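Section 4. Good Practice for Folding Work with Pants and Jeans

Before you begin

Welcome to the part of the guide that most new operators turn to first, and we can't blame you, because folding is where the Itance workstation gets most of its daily use. Please do read Section 3 (Table and Arm Set-Up) before you try anything here, even if you have run a two-armed station somewhere else. The rules below were put together by Yolandi Venter and Riaan Pretorius from the floor notes kept at our Guncombe site, and they apply to every station in the building, old or new.

4.1 Preparing the table

1. Wipe the tabletop and let it dry. Lint and loose thread confuse the edge finder more than you might expect.
2. Take everything off the work surface except the garment itself — pens, tags, coffee cups and, yes, your phone.
3. Empty all pockets and close any zipper or button.
4. Check that arm cables have enough slack to follow the arm through its full reach, and that no cable can slide under the fabric.
5. Set the arm speed to 15 percent for the first run with any new garment type. You may go up to 80 percent once four runs in a row have finished without a stop.

Note: The speed setting goes back to its default whenever the station is restarted, so it's worth a quick look each morning.

4.2 Folding lengthwise

1. Lay the garment flat with the legs running left to right and the waistband toward either arm.
2. Start the lengthwise fold from the Gelach panel and keep your hands behind the yellow line until the arms have gone back to their rest position.
3. Look over the result before you confirm the next step. One leg should lie on top of the other, and the bundle should be long and narrow.

Jeans folded lengthwise, with the gripper clear of the fabric in the first picture and holding the left end in the second:
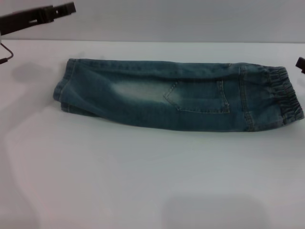
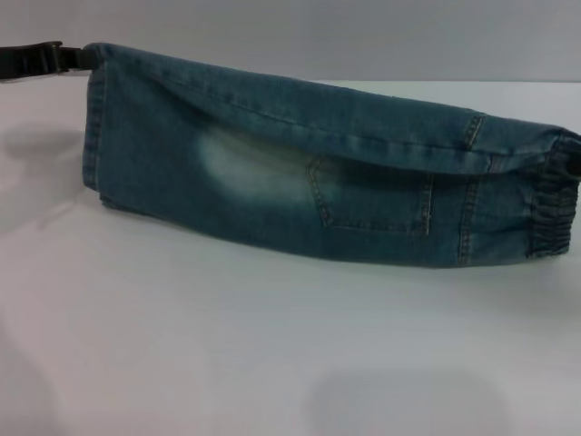 4. If the bundle has bunched up anywhere, press Pause and wait for the steady amber light. Only then may you reach in and smooth the fabric by hand.
5. Press Confirm to go on to the cross fold.

Caution: Never pull on a garment while a gripper is closed on it. Denim is strong, and a sharp tug can throw the wrist out of line without setting off any alarm. Use Release on the panel instead, and give the fingers a moment to open all the way.

Note: Elastic openings like to spring back after they are let go. Choose the "gathered" setting for these garments, and allow the fabric to settle before the next grasp.

4.3 Grip force and finger pads

Keep the grip force at the value printed on your garment card. It can be tempting to turn it up for heavy fabric, but a firmer squeeze wears the pads and can leave marks on a light wash. Pads from the Sfakianakis kit should be looked at every 24 hours of running time and changed in pairs, left and right fingers together.

4.4 Ending a session

1. Send both arms to rest and wait for the panel to show Idle.
2. Remove the garment and write up any stops in the station log, however small they seemed.
3. Turn the key to Off and hang it on the hook by the door.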